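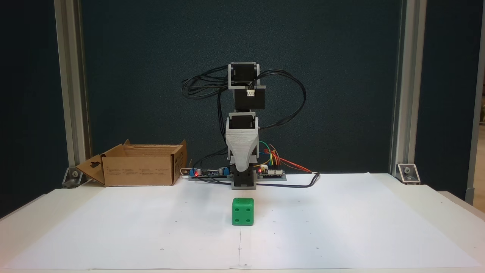

Ordenar la mesa, segunda parte (y sigo sin convencerme)

12 de marzo de 2019

Imprimir | Enviar por correo electrónico

En noviembre prometí probar el método Tirden para mesas de trabajo y contar cómo me iba. He tardado más de la cuenta en escribirlo, en parte por pereza y en parte por la sospecha de que no iba a tener gran cosa que decir. Para quien no lo conozca: Tirden es un cuadernillo que vendían en la feria de Sterkville, con un plan de unos 30 días para dejar despejada cualquier superficie donde se trabaje con las manos. Lo compré yo, con mi dinero, y nadie me ha pedido que hable bien de él. Se va a notar.

La idea central es que toda mesa tiene una "zona viva" y una "zona de reposo", y que el desorden aparece cuando se mezclan. Suena razonable hasta que uno tiene una mesa de 88 centímetros de fondo y un cable que necesita llegar al otro lado. La zona viva de la mía es la mesa entera. La de reposo será el suelo, supongo.

El papel

Empiezo por lo que sí me quedo, que es poco. El cuadernillo recomienda cubrir el tablero con un pliego grande de papel blanco, y lo he hecho. Sobre una mesa que ya es blanca parece una tontería, y durante la primera semana me lo pareció. Luego empecé a apuntar cosas en él, a marcar con lápiz dónde iba cada pieza, a tirar una raya para volver a poner algo en el mismo sitio. Ahora está lleno de puntitos y de trazos flojos que en algún momento significaron algo.

Según Tirden, el papel se cambia cada 5 días "para renovar la mirada". Pues no. Si lo cambio pierdo las marcas, y si tengo que pasarlas al pliego nuevo acabo trabajando para el papel. Lo cambio cuando ya no entiendo lo que hay escrito. Mi mirada no ha notado la diferencia.

Tampoco me creo lo de que el papel "protege". Protege de una gota de pegamento, de acuerdo. De un destornillador que se resbala no protege nada, y tengo el arañazo para demostrarlo, por suerte en la otra punta de la mesa.

La caja abierta

Aquí es donde el método y yo nos separamos del todo. Hay un capítulo entero, el más largo, contra las cajas de cartón. Que si acumulan polvo, que si dan aspecto de mudanza, que si invitan a guardar lo que habría que tirar. La alternativa es pasar el contenido a recipientes iguales, de los que vende Flastton, a juego y con tapa. Qué casualidad que el cuadernillo traiga un vale de descuento de Flastton en la contraportada.

Probé con los recipientes. Son bonitos. También son opacos, así que durante dos semanas abrí todas las tapas cada vez que buscaba algo. La caja de cartón que tengo a la izquierda, detrás del papel, con las solapas echadas hacia fuera, me resuelve lo mismo con un vistazo. Está abierta y en su sitio, y lleva su texto impreso y sus dibujitos en el frente, que es más de lo que puede decir cualquier recipiente a juego. Una de las solapas tiene hasta el agujero para colgarla de un expositor. No la pienso colgar de ningún sitio, pero ahí está.

Le concedo una cosa al capítulo: una caja abierta ocupa más que una cerrada. Las solapas abultan. Se pueden cortar, claro, y hay gente que lo hace. Yo las dejo, por si un día hay que cerrarla y llevarse todo a otra parte. Lo digo desde hace años y no me he llevado nada a ninguna parte.

Los cables

El cuadernillo dedica a los cables una página y media, y media es una ilustración. Propone recogerlos con tiras de tela en haces "armoniosos". Los cables de mi mesa son negros casi todos, más uno blanco fino que se engancha donde puede, y un manojo de hilos de colores - verde, amarillo, rojo, naranja - que van a donde tienen que ir y no a donde queda armonioso. Até los negros una tarde. Al día siguiente tuve que soltarlos para mover una cosa un palmo. Los volví a atar. Los volví a soltar. Desde entonces hacen sus curvas por arriba y por los lados, y así se van a quedar.

Lo único que me ha funcionado es bastante más aburrido: que el cable que va hacia la derecha salga pegado a la mesa, tirado hasta el borde del papel, y que no haya nada encima. No hace falta un método. Hace falta no dejar la taza ahí.

El dado verde

El día 12 del plan hay que elegir un "objeto ancla", una sola cosa que se queda siempre en el centro y que recuerda para qué sirve la mesa. Los ejemplos del cuadernillo son una piedra, una vela y una figurita llamada Roman que, cómo no, también se puede comprar.

Yo tengo un dado verde, con los cantos redondeados y los puntos hundidos. Lo dejo en medio, sobre el papel, con el cuatro hacia delante y el dos a la izquierda. No me recuerda para qué sirve la mesa, la verdad. Se ve bien sobre el blanco, eso sí, y se coge bien con los dedos. Si eso es un ancla, vale, tengo un ancla. Me parece una palabra muy grande para un dado.

La tela del fondo

No viene en el cuadernillo y es lo que más ha cambiado el rincón. Una tela lisa, de un verde azulado oscuro, colgada detrás de la mesa. Tapa la pared y todo lo que se fue apoyando en ella con los años. La tela no ordena nada, esconde, y los puristas dirán que es trampa. Pero cuando me siento veo un color y la mesa delante, y eso me quita más ruido que todos los recipientes de Flastton juntos. Si algún día se arruga, que se arrugue. No plancho telas de fondo.

Cuentas

Entre el cuadernillo, los recipientes y las tiras se me fueron horas que no he sumado y un dinero que prefiero no recordar. La primera parte de esta historia la habéis leído 638 personas, según el contador del blog, del que tampoco me fío mucho. Varias me escribisteis para decir que a vosotros el plan os cambió la vida. Me alegro de verdad, aunque en casi todos los correos aparecía una mesa de comedor en la que solo se come. Con un jarrón en medio yo también despejo.

Me quedo con el papel, la caja y la tela. Los recipientes los regalo a quien venga a buscarlos a Sterkville, con tapas incluidas. Las tiras están en algún cajón. El vale de descuento caducó.

Si alguien ha seguido el plan hasta el final en una mesa donde se monten y desmonten cosas a diario, que me lo cuente en los comentarios, a ser posible con una foto del segundo mes y no del primer día.

Imprimir esta entrada
Enviar esta entrada por correo electrónico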